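Frequently Asked Questions
Dridel Brick Reclaim - Cleaning, Buying and Laying Old Brick

We get a lot of the same questions at the yard and by email, and we love answering them, but some folks would sooner read up before they make the drive (and we can't blame you, the parking is not our best feature). So we've gathered up the ones we hear most. Last updated March 2023.

Where do your bricks come from?

Mostly from buildings within a couple of hours' drive. Our biggest single source lately has been the old Trernus cannery, which came down in January and gave us a lovely soft red brick with a bit of orange in it. We also take in smaller lots from chimneys, garden walls and the occasional schoolhouse. Every pallet has a tag with the source written on it, so if you want your patio to match your neighbor's, tell us where theirs came from and we'll do our best to find you the same batch.

Can I use reclaimed brick for a patio or walkway?

Sometimes! It depends on the brick. Older buildings often had hard-fired brick on the outside, where the weather hit it, and softer brick on the inside of the wall, where it stayed dry. The soft ones make a beautiful indoor wall, but put them on the ground through a few freezing winters and the faces will start to flake away. We sort for this as well as we can and mark the pallets "ground" or "wall." If a pallet has no mark, please ask before you load up.

How can I tell a hard brick from a soft one?

Knock two together, gently. A hard brick gives you a clear ring, and a soft one gives you more of a dull thud. You can also try scratching a back corner with a nail. If it powders easily, keep it indoors. Neither test is perfect, and we still get fooled now and then, but they'll catch most of the bad ones.

How many bricks should I order?

Please send us your measurements and let us work it out with you. Old bricks vary in size from one maker to the next, and the joint width makes more of a difference than you'd think. We do suggest ordering extra, as you'll break a few when cutting and you'll find a few more that you just don't like the look of. Unopened bundles can come back to us for a refund within 42 days.

Should I lay the bricks out before I start?

Yes, please do, even if you're itching to get the mortar mixed. Set some out flat on a table or on the garage floor, in decent daylight, and move them around until you're happy. Colors that look the same on a pallet can look quite different side by side, and it's much nicer to find that out now than when you're halfway up a wall. Pull from several bundles at once too, or you'll end up with a dark patch in one corner and a light patch in another.
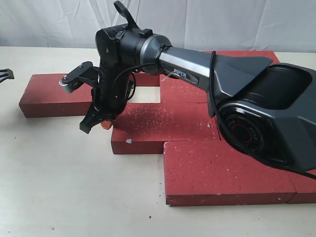 Red bricks laid flat on a pale tabletop.

If you're going for a pattern, such as herringbone or basket weave, try a small section of it dry first. Basket weave in particular needs bricks that are twice as long as they are wide, joint included, and plenty of old ones aren't. We've had customers fall in love with a pattern and then with a brick, only to find that the two didn't get along. Running bond is a lot more forgiving.

How do I get old mortar off?

If it's lime mortar, you're in luck. A bolster or an old brick hammer will usually take it off with a few light taps, and a stiff brush will do the rest. Portland cement is another story. It can grip harder than the brick itself, and you may lose the face trying to get it off. Whatever kind you have, wear eye protection and a proper dust mask, and dampen the brick before you brush it. Brick and mortar dust is bad for your lungs.

Can I use acid to clean them?

We'd rather you didn't, at least not as a first step. Water and a brush will do more than most people expect. If you do go with a masonry cleaner, soak the brick with clean water first, follow the label, test it on a spare and rinse it very well afterward.

What is the white powder on my new wall?

That's almost certainly efflorescence, which is salt being carried to the surface as the wall dries out. It looks alarming and it's usually harmless. Brush it off dry and give it time. If it keeps coming back after a full season, water is probably getting in from somewhere, so have a look at your gutters and the top of the wall.

What mortar should I use?

For older, softer brick, something on the softer side - a lime mortar or a Type O mix is a common choice indoors. The idea is that the mortar should give a little before the brick does. For anything structural, please talk to your mason or building department, as we sell brick and aren't engineers.

Do you deliver?

We do, within 19 miles of the Tiongson Road yard. Delivery is $128 per trip, curbside, and we'll need a flat, firm spot to set the pallet down. Farther out than that, we can put you in touch with a hauler. You're also very welcome to pick up, but do check what your truck can carry, because a full pallet is far too much for most pickups!

Can you hold a pallet for me?

Gladly. We'll hold one for 14 days with a small deposit, and the deposit comes off your total. If you need more time than that, give us a call and we'll see what we can work out.

Do you buy brick?

Yes, if it's whole, reasonably clean and all of one kind. Send a few photos and a rough idea of what building it came out of. We can't take painted brick or anything from inside a firebox. The folks at the Follent salvage barn do sometimes take painted ones for garden edging, so try them if we've had to turn you down.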